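Bins first, says Cárdenas 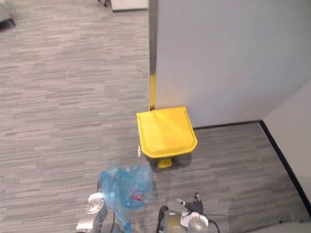

Blue bag, yellow pedal bin, Paltdale office.

Jaqueline Cárdenas has cleaned at Evby's Paltdale site since before the robot. It came in November - two arms, slow. "I do 80 bins a shift. Now it takes some of them, and my back is better."

Hours? Same so far. "They moved me to kitchens and the meeting rooms. More talking to poeple, which I like."

And the worry - "Ormsby gets one next. The girls there ask me about there jobs. I tell them, ask for it in writing."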